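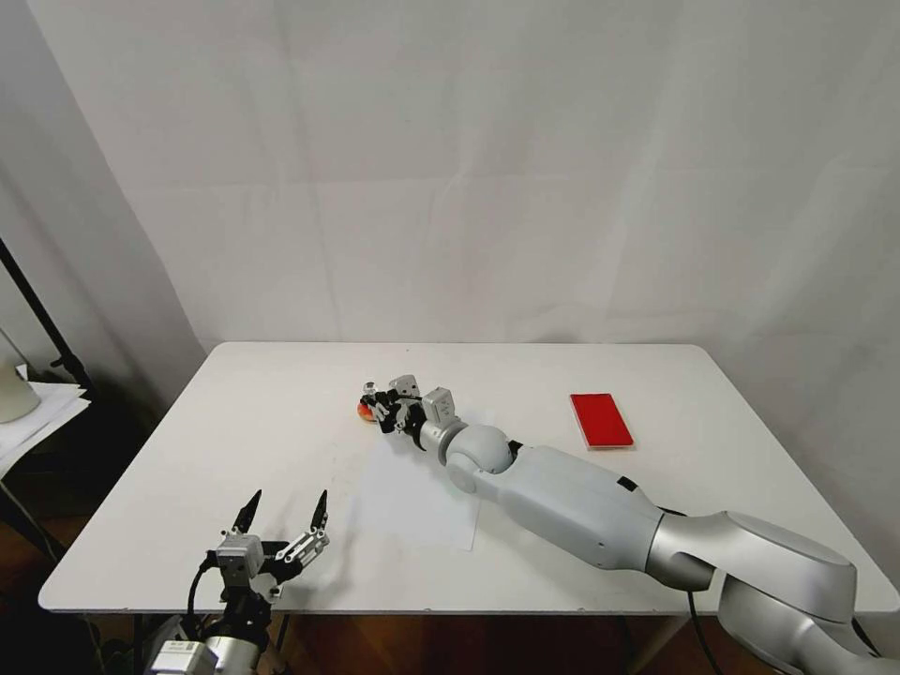

White table and backdrop, right arm out toward the middle.

2022-12-15

Ceasefire reports, Maltberg sector, second reading. Picking up where I left off with the shelling claims, and I'm writing this one out at more length than usual so that Arlindo can follow it when he takes the folder over.

The trouble is still the Nimham road. Both sides put out a statement for nearly every incident there, and both statements get picked up by the local papers, and then the bigger papers quote the local ones, so by the end of a week you can have a stack of articles that all go back to one mortar round and somebody's cousin on the phone. I pulled 100 articles from the folder and read them all the way down to find where each one got its information. After merging everything that clearly traced back to the same event I was left with 55 separate incidents. Of those, 29 have only one original source, however many headlines they earned. I'd like those marked in Nita with the single-source flag and left out of the map until we have something else to set beside them.

I did a fair amount of grumbling at Nita today. The date field still takes the date of the article and fills it in for the date of the incident if you tab past it too fast, and I caught myself doing it more than once. Please check the dates on anything with my initials from this morning. Arlindo Dantas thinks we could lock the field until the incident date is typed in by hand, and I'd be so grateful if he did that before the next batch!

A note on wording, which I keep meaning to write down. When a spokesman says "heavy fire" I've been coding it as type unknown. In the March batch we let it go in as artillery, and I now think that was too generous of us. Small arms can be heavy fire to the man who's under it. I haven't gone back to change the March entries – that's a decision for all of us, and it will shift the totals we already sent out.

The Harms bridge incident deserves its own paragraph. One side says a patrol was fired on from the east bank, the other says the patrol crossed the line first and was warned. The two accounts agree on the bridge and on the time of day, give or take around 15 minutes, and on almost nothing else. I've entered it as one incident with disputed responsibility. I went back and forth over splitting it into two, a crossing and a shooting, and I can still see the case for that, so if you feel strongly come and find me (I'll have cookies).

Casualties for Harms left blank. The only figure comes secondhand from a paper that doesn't name its source.

Still to do:
Reread the translated radio summaries, the middle section especially. "Withdrew" and "moved back" look like the same verb in the original and we've been treating them differently.
Ask for the monitors' own log for the Nimham road, if they'll share it.
Fix the spelling of Maltberg in the older entries – there are two versions and the search only finds one.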